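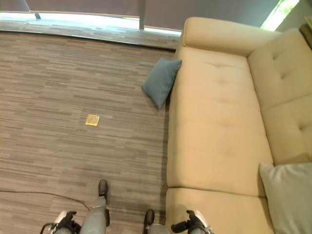 Visit report: Senik data collection site, Bratdale
16th June

Purpose

Malte Oltmanns and I spent the day at Senik to see how demonstrations are recorded for the household tidying policy. Getitz is considering a similar setup and wanted notes on throughput, labeling and floor layout.

Collection area

The lounge task uses a long tufted sofa on streaked carpet tile, with window shades behind it. One pillow was leaning against the front of the sofa at floor level, slate blue, and a paler one was on the seat against the backrest. The robot stands on two legs and works with a gripper on each side. The recorded view comes from above and takes in both grippers and the feet, so foot placement can be checked against the carpet in the same footage as the grasp.

The floor has a flush brass-colored outlet cover and a thin dark cable across the carpet. Senik has no rule on cable position at present. Malte suggested logging it as a scene variable, and I agree.

Procedure

Tamunoemi Oyelaran runs the sessions. An operator teleoperates one episode, marks the end with a foot pedal, and the pillows are reset by hand from a printed list of start poses. There are 19 poses on the list. Episodes are capped at 3 minutes. Anything longer is stored separately and left out of training.

The day's target was 167 episodes. The session was still running when we left, so I have no final figure. Failed grasps are kept if the operator recovers within the same episode – Oyelaran considers these the most useful part of the set. Episodes with a fall or an emergency stop are discarded.

Labeling

Labels are written by a second person after the session, using the Omoregie annotation tool. Each episode gets one sentence of instruction and a segment boundary at every contact change. A random 15 percent is labeled twice. Disagreement is mostly over when a grasp begins.

Open points

Lighting is not controlled. Daylight enters under the shades, and the exposure setting is left on automatic. We asked for sample episodes from morning and late afternoon.

Pose list revision is planned for September. Malte will request the draft.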